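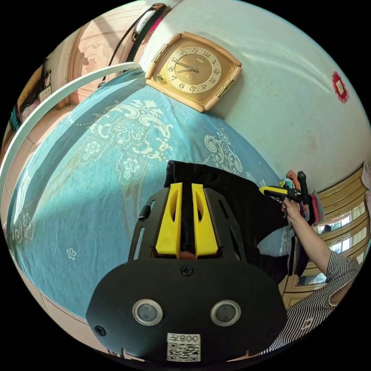 My hand-held gripper started dropping tracking about a month into using it, and it took me most of September to work out why. The recording would run happily for a bit, then the path would jump sideways and the replay on the arm would lunge at the table (it bent a finger mount before I got to the stop button, so please keep one hand near yours!). I do a lot of my takes on a bed, with black fabric bunched up on a turquoise floral bedspread and a patch of sun across the far end, and the jumps kept turning up in those.

If yours does the same, try this before you order parts.

## Check the log first

Open the take in Cimlow and look for gaps in the timestamps. Mine had a gap of 123 ms right before each jump, so I knew frames were going missing.

## Lock the exposure

1. Power the arm off at the wall. Pausing it isn't enough.
2. Switch auto exposure off and set the shutter to 1/1,000.
3. Wave the gripper slowly from shade into sun and back, 2 passes.
4. Check the log again. No gaps? Lovely, carry on.

## Still jumping?

Reseat the cable and tighten its clamp. Mine had worked a bit loose, and the Datusari forum is full of people with the same trouble.

Before you replay anything on the arm, drop the speed limit right down and run it once with nothing in reach. I skipped that, and a new finger mount from Clevanham took ages to arrive.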